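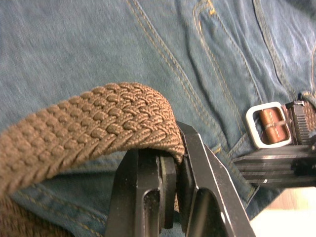 *Savus at the belt, seen from one gripper.*

# Savus (belt-handling method)

**Savus** is a way of teaching two robot arms to work with a belt on a pair of jeans. Kvido Sokol and I came up with it at Flika, and I still think belts are the meanest thing in the closet! They twist, they slide, and they're a pain to grab.

## Close-up views

Each arm learns from its own close camera plus a wide one overhead. The close ones matter most near the buckle — a strap is thin, and from far away it's easy to lose which way it bends.
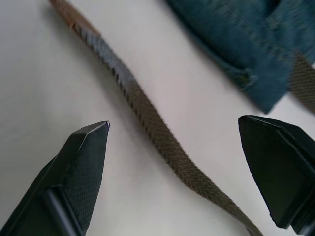 *A woven strap between open gripper fingers.*

## Training

We trained on 3000 demonstrations, all guided by hand. Sarla Rastogi threw out 800 of them for sloppy grasps (she was right, mostly).

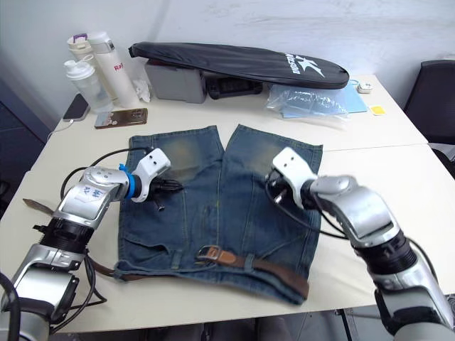 ## Two arms together

One arm alone kept dragging the jeans along with the belt. With two, one can steady while the other pulls — and that's where Savus beat Kpodo, our older method, over 1000 test runs.
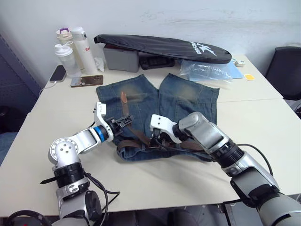
*Both grippers on the belt at the waistband.*

Stiff leather is still hard for it, and we're working on that next.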